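Subject: Re: [walkers] Domby to Cirnell over the Urkau, two days or three?
From: Takeshi Takeda

Hi everyone,

I got back from the Urkau last night and I'm still grinning, so forgive the length! I know a few of you are thinking about this one for the spring, and Kiyoshi's message was sitting in my inbox when I got home, so I'll answer it point by point and throw in the rest as I remember it.

First, clothes, as it was the main thing we argued about before I left. I went with the lighter stuff in the end and I'm so glad I did. You climb hard out of Domby from the very first step (the path starts behind the bakery, and there's no warm-up at all), and anything heavy would have been in my pack within ten minutes. Olive green is still my favorite color for this kind of walking. Mud, moss, soup, it all just disappears.
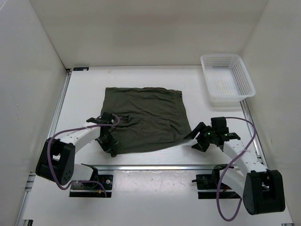
Kiyoshi Sakamoto wrote:
> I did the Urkau years ago from the Cirnell side and
> remember the descent to Domby being murder on the knees.
> Is it any kinder going the other way? I would also like
> to know if the hut takes bookings now. When I was there
> you just turned up and hoped. And is two days realistic
> for someone who likes to stop and look at things?

So much kinder, Kiyoshi. The steep part is all on the Domby side, so going east to west you get it over with on fresh legs, and the long way down to Cirnell is grass nearly the whole way. I could have skipped down it. The hut is at 1281 meters and the pass is at 1646, so once you've slept at the hut the second morning's climb is short and really lovely, with larches first and then open slope with a stream on your left.

The hut does take bookings now, by phone only, and evenings are best. It sleeps up to 21 in two rooms. Ask for the back room - it's colder but you don't hear the kitchen. Dinner was barley soup, then more barley soup, and I'd go back for it tomorrow.

Take pants with a pocket you can reach while wearing a pack. I had the map out so often that day that I stopped folding it properly and just stuffed it in. Good thick cloth dries slowly up there too, so if you wash anything, do it as soon as you get in and grab a spot near the stove before the others wake up to the idea.
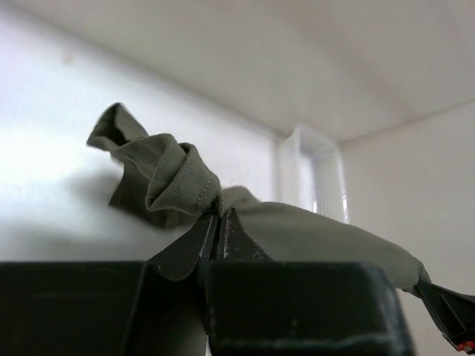
Maps, then. The Nakajima sheet is the one to have. The new printing shows the path moved uphill after the landslip, and the old one will send you down to a footbridge that's been gone a good while. I met two people coming back up from there and they were not in a chatty mood.

As for two days or three, I'd say three if you like to stop and look, and you do! There's a side path from the pass out to the little chapel, and I spent most of an hour there watching a pair of choughs mess around in the wind. If you're on the two-day plan you'll feel you should be moving on.
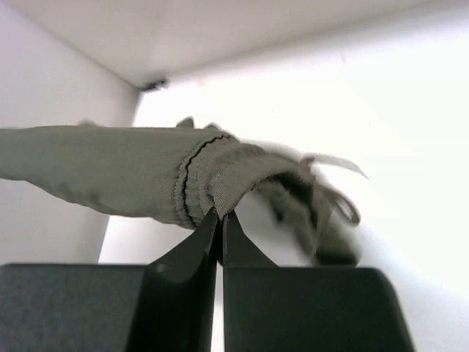 The way down to Cirnell drops a little over 3000 feet by my reckoning, but so gently you hardly notice it until the trees come back. Fill your bottles at the trough by the second gate. After that the water all has cows above it.

I didn't take poles and only missed them once, on the wet slabs just under the pass on the Domby side. Gaiters stayed in the bag. A warm hat got used both evenings and so did the spare socks.

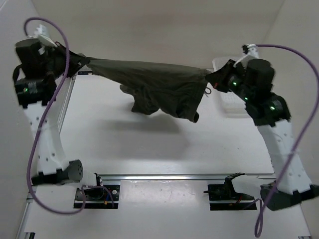 Can you still get a bus out of Cirnell in the late afternoon? There's one at ten past five from the post office, and the driver takes cash only.

If you miss it, the cafe across the road will let you sit until closing, and the plum cake is excellent.

Kiyoshi, if you fancy doing it again the easy way round, I'd happily go back with you in May. Same goes for anyone else on the list. I can bring the Nakajima sheet and the stove, but somebody else will have to bring coffee.

Takeshi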